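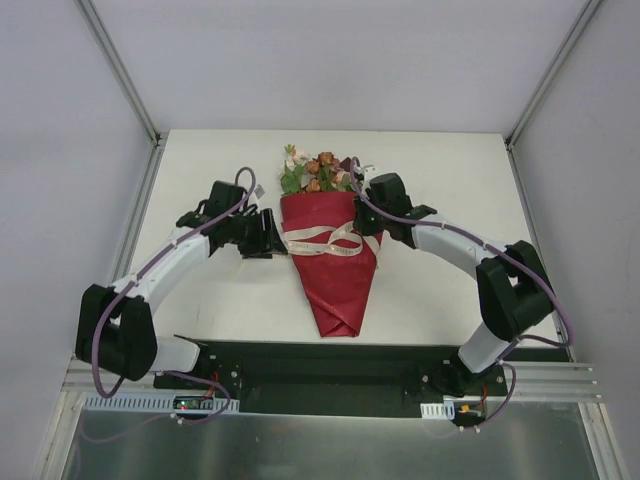

Chapter 7
Choosing Between Two Grippers Without Fooling Yourself

Print this chapter | E-mail this chapter

Every gripper works in the brochure. The brochure also features a brushed steel cube, perfectly lit, weighing exactly what the gripper likes to lift. Your own first test will probably use something similar, and for the same reason: you would like to go home on time.

This chapter is for the day after that. It covers side-by-side trials of end effectors on two-arm stations, where the arms are mirror images, the controller is shared, and the object is soft enough to hold a grudge. Wrapped flowers are our main test piece. A bouquet is stiff at the stems, delicate at the blossoms, and covered in paper that keeps a record of every mistake. A ribbon around the middle gives ridged fingers something to snag. Foam blocks are cheaper, and they forgive everything, so they teach you very little.

We will follow one comparison from start to finish. In June, Valter Leitão was asked to pick a finger set for a packing line at Kellport. The candidates were the Skullar, a ridged finger with a pointed tip, and the Caron, which was smooth, wide and considerably more expensive. The controller was a Skendgate unit that everyone disliked equally, and that made it a fair referee.

Leitão planned 1000 lifts per finger set. He got 900 from each before the bouquets ran out, along with the patience of the florist. His first summary gave the Skullar a clear lead. His second, written after he looked at the paper under a lamp, listed 243 lifts in which the wrapping had torn or creased past selling. The first script had scored them all as successes – the bouquet had, after all, gone up.

Section 7.1 deals with that problem: deciding what counts as a failure before the arms move. Section 7.2 covers approach angle, and why two arms closing from opposite sides can hide a weak grip on one of them. Section 7.3 is about cables. Readers tend to skip it and come back later, usually after a wrist has turned farther than its cable cared to go.

You will need the force-logging setup from Chapter 5 and a notebook. Write down finger wear before each block of lifts. Leitão did not, and Section 7.4 is mostly his apology.

E-mail this chapter | Print this chapter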